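Blue on White: Two from the Tableware Table

I've been putting off this page since March, mostly because I could never decide which pictures to use. There were 224 of them in the folder when I finally sat down with a cup of tea, and after a first pass I still had 108 that I liked for one reason or another. So I got strict with myself and picked two. Two! If you know how I usually do these galleries (the teapot page has 16 and I fought for every one of them), you'll know what that cost me.

The subject is simple enough. Light blue things, white background. I've had a soft spot for that pairing ever since I moved into the flat on Ultunmont and found the kitchen already painted white from top to bottom, cupboard doors and all. My old brown dishes looked terrible in there, so out they went, and one blue piece at a time the shelf filled up again. I buy most of it secondhand. Barasa, the little shop down the hill, puts its odd pieces in a crate by the door, and I can't walk past that crate without having a dig (ask my cupboards how that's going).

I do like a pale blue. Navy looks smart in the store and then shows every crumb, and turquoise fights with whatever you put in it. A light, slightly grayed blue gets along with everything - oatmeal, tomatoes, a heap of green beans, plain rice. It even makes supermarket yogurt look like you made an effort.

Anyway, on to the first one. 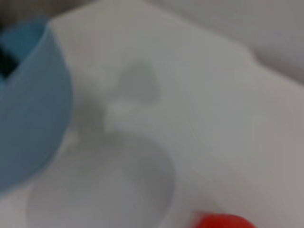

Light blue cup beside a white molded tray. Look at the soft gray in those hollows!

I've gone back and forth on that tray more than on anything else here. It's plain plastic, nothing printed on it, and I love it. The big round well and the smaller one above it have such a nice ridge of white between them, and the shadows do all the decorating. I'm a sucker for anything with a hollow in it: egg trays, muffin pans, those paint palettes we had at school. The cup only gets the side of the picture and I think that's plenty. A bit of blue goes a long way next to that much white.

If you want to try the same sort of thing at home, you don't need to spend much. My first white tray was a drawer insert, and I used it for months as a breakfast tray before I got something sturdier from Takach. Matte is nicer than shiny for this, I find. Shiny plastic picks up the window, the lamp and your own elbow, and you end up looking at all of those when you wanted to look at the cup. Wash it with something soft, too. I went at one with a scouring pad once and it never looked the same.

The second one is all about the bowl. I have a real weakness for big bowls and I own more than any one person should. The one I reach for most days is a blue one I carried home from the Bavdale market on a bus, on my lap, with a cabbage in it.

A large bowl earns its shelf space in a way small ones never do. Salad for a crowd, bread dough, popcorn, washing grapes, holding the mail for a week when I can't face it. I like a wide one you can see right down into, with a plain inside and a rim that's a touch lighter than the rest, so the light runs around it.

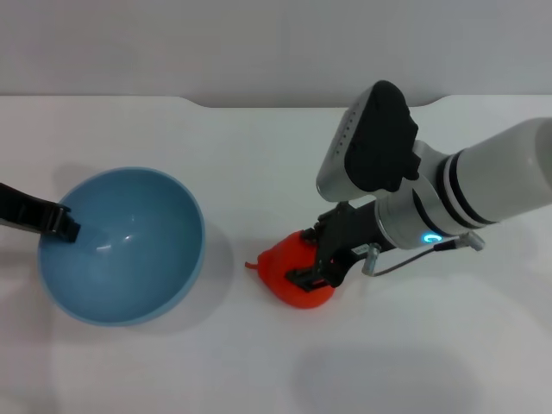
I also like one with some space around it. I used to crowd everything together, bowl and jug and spoons and a folded cloth and a lemon (always a lemon, I don't know why), and my pages looked like a yard sale. These days I'd sooner let a bowl sit on a plain white tabletop and throw its own shadow. You start to notice the little bright spot on the inside wall and how the blue changes as it goes down toward the bottom.

Somebody wrote to ask what size of bowl to buy if you're only buying one. Go bigger than you think! You can put a small salad in a large bowl, and I've yet to manage it the other way around without losing half the lettuce. Check that it fits in your sink before you hand over any money, though. I learned that one the hard way and ended up washing the thing in the bathtub.

The green page is next, once I've sorted the pictures for it. There are 400 in that folder, so don't hold your breath - but there's a very good pea-green jug in there, and I'm already sure it's staying in.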